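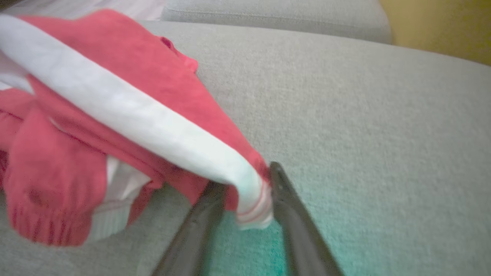
# The Sofa Pile

Laundry at the Chaudhary house comes out of the dryer and lands on the gray sofa. It stays there until somebody needs to sit down. Red clothes go in a load of their own, and they are the last to be folded.

Jitendra Agarwal ran the wash counter at Umeck for 5 years and now writes a short guide to folding at home. He starts with whatever is bunched up the most. Find an edge or a band, he says, and pull the fabric out from there. Knits get smoothed by hand, never shaken.

Shorts are easier. Lay them flat, line up the side stripe, and fold one leg over the other. The waistband will pucker — leave it alone.

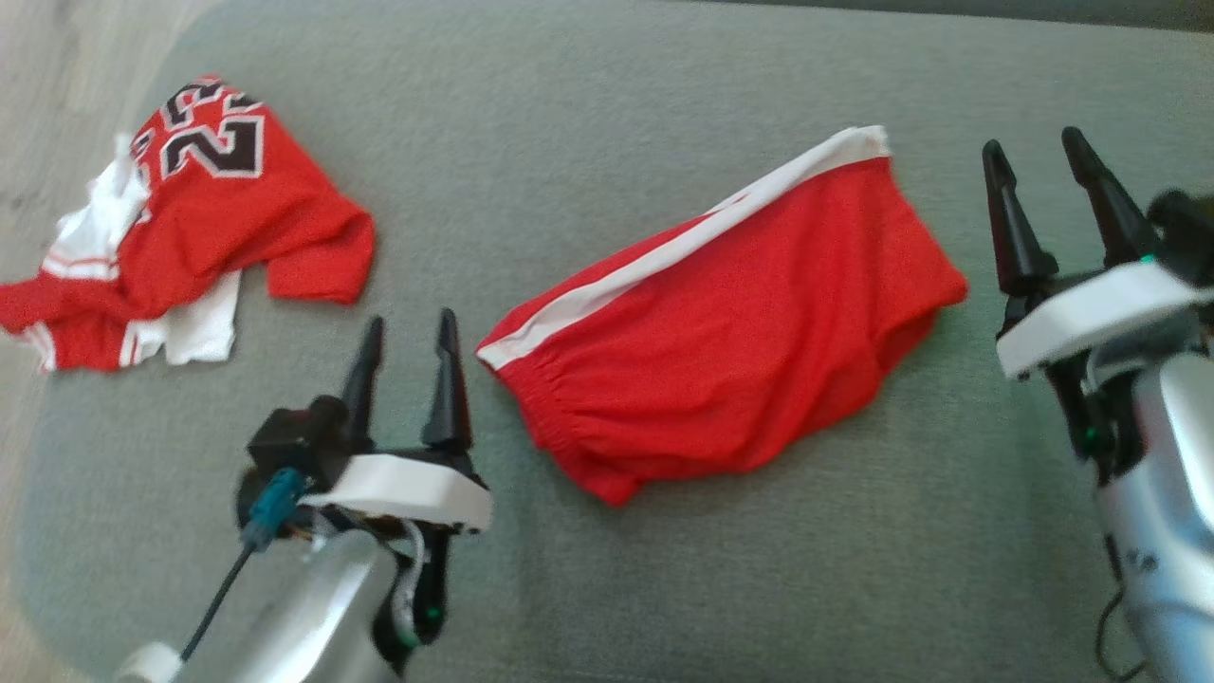

*Page last changed in October*

A jersey with big printed numerals takes more care. Agarwal turns it face down, brings the sides in, and folds up from the hem so the number ends up on top with no crease through it. He doesn't iron over the print.

His guide has had 2,652 readers so far, and 115 of them wrote in about socks. He plans to cover those next.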